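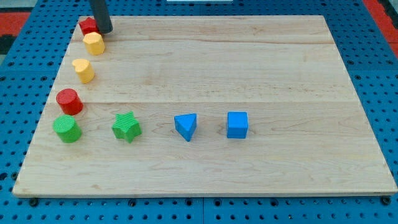
Solid Wood Countertops and Panels: Frequently Asked Questions
Gaden Panel Supply, Technical Desk

What is an edge-glued panel?
An edge-glued panel is made of solid wood strips bonded along their long edges. Our maple panels use full-length strips, called staves, with no end joints. The lower-cost utility grade may contain finger joints, which show as short zigzag lines on the face.

How do the grades differ?
Select grade is chosen for even color on one face. Standard grade allows color variation, mineral streaks and small tight knots on both faces. Utility grade allows filled knots and is intended for painted work or shop use. Grade is assigned by face appearance only. Strength and glue are the same in all three.

What lengths are stocked?
Panels are stocked in lengths up to 2000 mm. Standard depth is 600 mm. Longer pieces are made to order at the Waweru plant and ship from there directly. Made-to-order panels cannot be returned unless they are defective.

Can I cut a panel myself?
Yes. Use a sharp, fine-toothed blade and support both sides of the cut. Score the line first when cutting across the grain. Seal the fresh end grain the same day, as end grain takes up moisture much faster than the face.

How long should a panel sit before installation?
Keep it flat in the room where it will be used for at least 3 days. Place spacers under it so that air reaches both faces. Do not lean it against a wall or leave it in a garage. If the building is new and the plaster is still drying, wait until the heating or cooling has been running normally.

My panel has cupped. Is it defective?
Usually not. Cupping occurs when one face gains or loses moisture faster than the other. Turn the panel over, set it on spacers and leave it for several days. Most panels return to flat. If yours does not, measure the gap at the center with a straightedge and send us the figure along with your order number.

How much will a panel move after installation?
Movement along the grain is small enough to ignore. Movement across the grain depends on the species, the width and the change in humidity. Fasteners must allow for it. Use slotted brackets or oversized holes with washers, and keep the screw centered in the slot. Never glue a panel to a cabinet.

Which finish should I use?
Panels are supplied sanded and unfinished. For kitchens we recommend a penetrating hardwax oil, three thin coats, with the same number of coats on the underside. Film finishes such as polyurethane last longer between coats but are harder to repair locally. Mineral oil alone is suitable for cutting boards and is not adequate next to a sink.

Why does the underside need finish?
An unfinished underside exchanges moisture with the air while the sealed top does not. This is the most common cause of cupping in the claims we receive.

How often should the finish be renewed?
Put a few drops of water on the surface. If they soak in or leave a dark mark within several minutes, it is time for another coat. Areas near the sink and stove will need attention first. They can be oiled separately and blended into the rest.

Can a panel be installed above a dishwasher?
Yes, with a vapor barrier. The Clokomness self-adhesive foil fits a standard opening and is sold by the roll. Apply it to the finished underside, shiny face down, and run it past the opening by 100 mm on each side.

Will the color change?
Maple turns warmer and slightly yellow with light exposure. Objects left in one place will leave a lighter area behind them. The difference fades once the area is uncovered, although this may take some months.

Are samples available?
Sample blocks can be picked up at the Fistham counter or mailed on request. A sample shows species and sanding quality. It does not represent the full color range of a panel.

Who do I contact about a claim?
Write to the technical desk, attention Marjan Pakzad. Questions about made-to-order sizes go to Njoroge Mwakyusa at the plant. The desk closes at noon on Friday. Claims for shipping damage must be noted on the delivery slip before the driver leaves.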